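Notebook Entries Supplies Index Previous Next

13 Nov 2024

Cloth sorting, continued. Back on the shop cloths now that the Donton order is out of the way. The question is still whether to sort by color or by weave before they go into the containers at the back of the mat. Color is quicker to teach. Weave matters more for what the cloth gets used for afterward.

Containers left to right: dark green wire basket, brass-colored wire basket, clear bin. Plant and pump bottle stay to the right of the bin. Cloths start in a heap, not laid out. 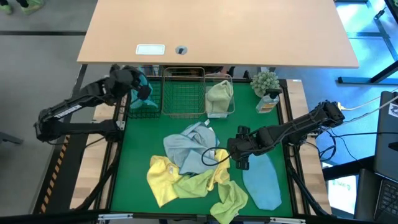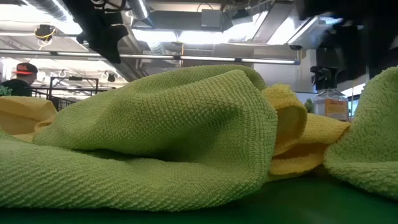

Nanami Furukawa wants it written down that she would drop the color rule altogether. Her point is that the waffle cloths hold grit in the knots and should never share a basket with the smooth ones, whatever color they are. She had a Clilla panel come back in July with fine scratches and put it down to a mixed basket. Daichi Kobori disagreed, said the scratches were from the sanding step, and asked for the color rule to stay until somebody runs a side by side.

I am leaving it at color for this week. Reasons for and against:

Color: new people get it right the first time. Labels can be a dot of paint. Fails when a cloth fades, and the light greens are already close to each other under the bench lights.

Weave: you have to handle each cloth to be sure. Slower. Better for the Eklund finish, which marks easily.

Folding. Tried thirds, then halves. Thirds fit the clear bin better and the stack doesn't lean. In the wire baskets it makes no difference, they slump either way. Not going to fold anything that goes into wire.

The thick towels are a nuisance in a heap. They stay where you drop them and trap the thin cloths underneath, so pull from the top and shake once before deciding where it goes. If a thin one comes up stuck to a thick one, put both down and start over with the thin one.

Wash: 16 minutes on the short cycle has been enough for dust. Anything with wax on it goes through twice. No softener, it leaves a film and the cloth stops picking up water. Tumble on low and take them out while there is still a bit of damp in the seams, otherwise the hems curl and they won't fold flat.

Stock: card in the cabinet says 100 cloths, last updated in July. Needs redoing. Golline has the plain ones in packs of 10, order number ends in 3,201 on the old slip (check that, the slip is smudged). Don't reorder until the faded ones are pulled.

To do
- paint dots on the basket rims
- Daichi to set up the side by side, one panel per weave, same polish
- ask Nanami if she kept the scratched panel
- move the softener off the laundry shelf so it stops getting used
- new card for the cabinet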